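Packing a day bag without the creases
Posted 9/11/19 in Around the House

I've carried a change of top in my bag for years, ever since a very long train delay and a very full cup of coffee. It used to come out looking like a dishcloth. These are the habits that stuck, for what they're worth! 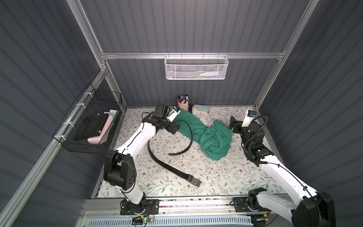 Start with where you fold. I gave up on the bed ages ago – too soft, and you end up chasing the sleeves about. A flat surface with a wipe-clean or washable cover is far kinder. Something like a white mat with leafy vines and little brown flowers does nicely, and a plain green top shows up so well against it that you'll spot every bit of fluff before it goes in the bag. Smooth it from the middle outwards with flat hands, collar first, then the sleeves.

Now roll, don't fold. Start at the hem and keep it snug but not strangled. I did try the little zip cubes from Takoreo (up to 60 washes, the label said, and mine managed 22 before the zip went), but an old pillowcase does the same job for nothing. 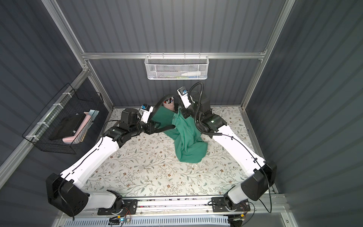
Cotton is easy. Linen will crease whatever you do, so leave that at home. Corduroy wants rolling with the ribs facing out or you get those flat shiny patches, and they're a pain to steam away. 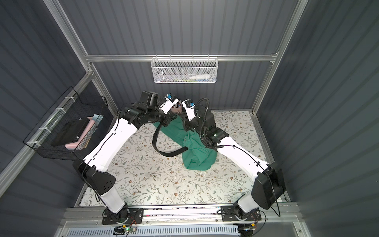 Then there's the bag itself. Turn it upside down over the sink once a month and give the lining a wipe, crumbs get everywhere. For leather I use a tiny dab of Kuver balm on a soft cloth, straps included, and leave it overnight.

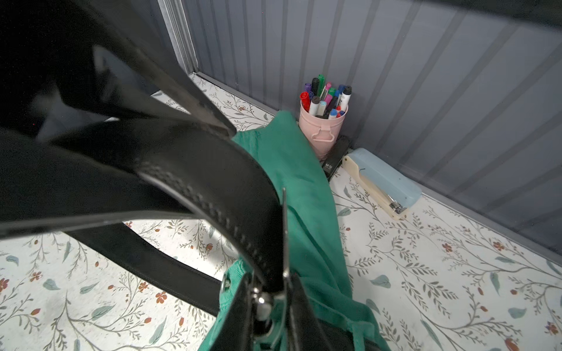 Put the top in last, above the purse and keys, and take it out as soon as you get home. I forgot mine for most of December once and had to wash it twice.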